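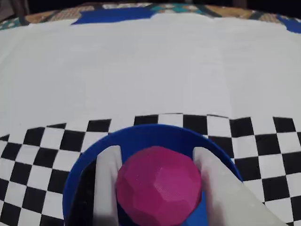

Figure 1. Faceted pink ball between two gripper fingers, inside a round blue bowl.

3.2 Tyre pressure and traction on loose ground

Drivers who take four-wheel-drive vehicles onto sand are usually told to let air out of the tyres first. The advice is old and widely followed, but the pressures given vary from one club to the next. We wanted to know how much of the gain in traction comes from the lower pressure itself and how much from the slower driving that tends to go with it.

The trials were run in August on the dunes behind Skosness. One vehicle was used throughout, a Tolent with a part-time transfer case and a locking rear differential. It was loaded to the same weight for each run, with a full tank and the spare on the back door. The course was 200 metres long, flat at first and then rising to a soft crest.

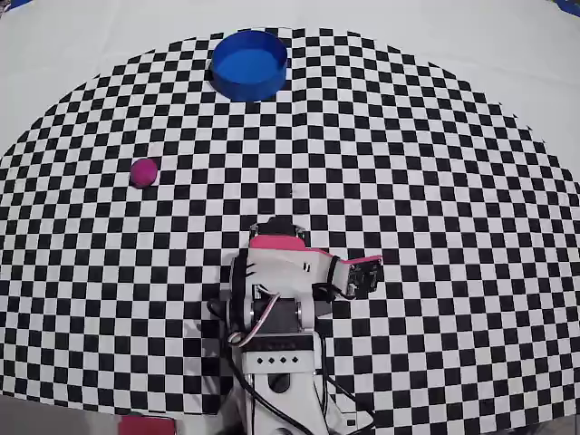

Each run began from a standstill in low range, second gear. Five pressure settings were used, and the driver held the same engine speed at all of them. Wheel slip was taken from the difference between wheel speed and ground speed, logged at each corner of the vehicle. After every run the sand was raked level and left to settle.

Slip fell steadily as pressure came down, with the largest change on the climb. On the flat section the two lowest settings could not be told apart. Steering became heavier at low pressure, and the driver noted a delay in response when turning across the slope. Of the 29 runs kept for analysis, none ended with a tyre leaving its rim.
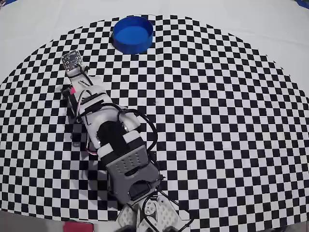
Robotic arm above a checkerboard mat, with a blue container.

Lead author: Pilar Toledo, Lucero Vehicle Laboratory, Plollville

The results apply to dry sand only. Wet sand near the tide line packs firmly and may need no change in pressure at all. Tyre construction also matters, and a stiffer sidewall would be expected to bulge less at the same setting. We return to this in Section 4, where the runs are repeated with a second set of tyres and the rear differential left unlocked.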